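Teaching an arm to pick stuff off the kitchen counter: part 2, waypoints and grip

Posted in Home Builds / Arms

Part 1 was the mount and the power. Go read that first if your base still wobbles. Seriously, don't skip it.

What you need before you start:
Arm bolted down, brakes tested
E-stop within reach of your hand
Laptop with the Griva script (the one Yutong Tang cleaned up, link in part 1)
Masking tape, pencil
Two free hours, more if it's your first time

Step 1. Cable first

Move the arm by hand through every pose you plan to use. Watch the cable the whole way. Too tight and it tugs the wrist, too loose and it sweeps the counter and takes a cup with it. Leave a loop, then strap it. Mine took three goes.

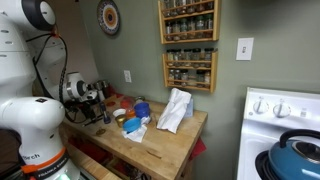 Home pose next. Pick a spot high enough that the fingers clear your tallest thing, then add a hand's width on top. Don't set it over a bare table and figure you'll adjust later, you won't. Set it with the real clutter out. Cups, bowls, a small bottle standing right by the gripper, a crumpled cloth, that sort of mess is what the arm has to get past. Save as home_1. Save again under a second name becuase the script overwrites without asking.

Step 2. Mark the zone

Tape four corners on the wood. Everything inside is fair game, everything outside the arm must never touch. Type the corners into zone.txt, in millimeters. My long side is 800. Measure from the base, not from the counter edge!! I did it from the edge first and every pick landed off to the left.

Step 3. Teach the pick

Guide mode on. Bring the fingers straight down over the object, stop, save. Down again to grip height, save. Back up, save. So that's above, at, above. Always come in vertical when stuff is packed close together.

Start with something upright, small and boring. No glass. No bags either, bags are a whole other page.
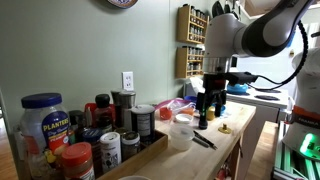

Fingers pointing straight down, tray of jars well off to the side.

Step 4. Grip width

Close slowly till it touches, read the number, take off 2. That's your grip. If it slips take off 2 more and stop there, past that you're just crushing things. Gwenllian Gwilliam wrote in after part 1 to say she puts bicycle tube over her fingertips (the robot's, not hers) and it works a treat on lids. Haven't tried it yet.

Step 5. Run it slow

Speed at the lowest setting. Hand on the stop. Run the whole loop with nothing to pick, then with the object. Watch the wrist on the way back, thats where it likes to take a shortcut. If it does, add a waypoint in the middle.

Error 291 means a joint limit. Go back to guide mode, swing the elbow out a bit, save the pose again. Restarting won't clear it for good, the bad pose is still in the file.

Next up, part 3: thin things lying flat
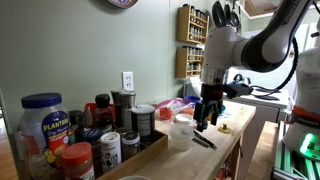
2 min read

Pens are the worst. Lying flat, hardly any height, and the fingers have to go right down near the wood. Set your floor height before you try one or you'll put a dent in the counter. Lower by hand till a sheet of paper just drags under the fingertips, save that as floor. Then line the fingers up across the pen, never along it.

Also the angle. If it's lying diagonal you turn the wrist, you don't move the base. Write the wrist angle on a bit of tape, saves redoing it.

Osholm fingers vs the Trernarville ones, coming in part 4. Questions in the comments, I check them in the evening mostly.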